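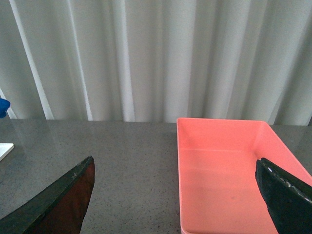

The pink tray, by the curtain.

I have a counter with a curtain behind it, which my sister-in-law says is asking for trouble, and she's right, but I love the light in there so the curtain stays. What I've had to work out is how to keep the whole area wiped down and tidy without spending my evenings on it. A few of you asked after my last post (the one about the drawer liners), so I'm putting it all in one place. Grab a coffee, I go on a bit!

Speckled counters are sneaky

I used to have plain white, and you saw every crumb. With gray speckle you see nothing. You can walk past a week of toast and feel like a wonderful housekeeper. My trick is to stop looking and use my hand. I run my palm flat along the counter from left to right, and whatever I feel, I wipe. The strip along the back edge under the curtain is always the worst part, so I start there and pull everything forward.

The other thing I do is crouch down so the window light comes across the surface at a low angle. Smears show right up. I do this once, after wiping, and then I walk away, otherwise I'd be there till midnight.

The tray

I bought a salmon-pink plastic tray at Warholm a couple of years back, and I only bought it for the color. It's turned into the hardest working thing I own. Anything small that lands on the counter goes in the tray during the day (keys, rubber bands, the lid that doesn't fit anything) and at night the tray gets emptied. All the way! If I leave one thing in it, by morning there are six.

Plastic trays get marks, and the light pink ones show them. For everyday stuff I use warm water and a drop of dish soap. If a dot won't budge I make a paste with baking soda and a little water, let it sit while I do something else, and rub it in small circles with a soft cloth. Don't use the green scratchy side of a sponge. I did that to my first tray and it went dull in one patch and then that patch grabbed every bit of dirt going. Get into the corners with your thumb inside the cloth.

The curtain

Mine is white and pleated and ends right at the counter, so the hem is in the splash zone. I shake it out every time I wipe, and I clip it up out of the way with two clothespins if I'm doing anything with oil or tomato. It comes down for a proper wash in May and again before the holidays. Cool water, gentle cycle, and I hang it back up damp so the folds drop on their own. I've ironed pleats exactly once in my life and that was plenty.

Cloths, and how I fold them

I'm a microfiber person now. Bouchra Mansour, my neighbor across the landing, got me onto them after she watched me push water around with an old T-shirt. I keep blue ones for the counter and a different color for the floor so there's never a mix-up.

Fold the cloth into a thick stack and you get a lot of clean sides out of it. Wipe, flip, wipe, open it out, start over. A flat, wide-open cloth gets dirty all over in one go and then you're reaching for another.
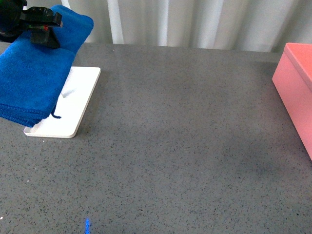

Blue cloth folded up thick, with its loose thread.

About those threads: don't pull! I pulled one on a Sqalli cloth and half the hem came with it. Snip it close with nail scissors and it'll be fine.

Washing them is easy as long as you skip fabric softener, which coats the fibers and then they just smear. No dryer sheets either, same problem. And keep them away from fluffy bath towels in the wash, or you'll be picking lint off until next year. The first couple of times, wash a strong blue by itself in case it bleeds.

Wipe under things too

Anything thin and flat that lives on a counter or table needs lifting. Boards, mats, that sort of thing. Water creeps underneath and sits there. I lift, wipe the surface, wipe the bottom of whatever I picked up, and stand it on its edge for a bit before I lay it flat again. On anything white, I do the edges as well, because a grubby rim makes the whole piece look old.

Hazem El Idrissi wrote in to ask if vinegar is okay for all this. On plastic, sure, watered down. On a counter, find out what it's made of first. Real stone and vinegar don't get along, so I stick to dish soap there.

Next time I'm doing the cupboard under the sink, if I can face it. Leave me your tips for getting sticky labels off jars in the meantime, I've got 13 of them soaking and they are not giving in.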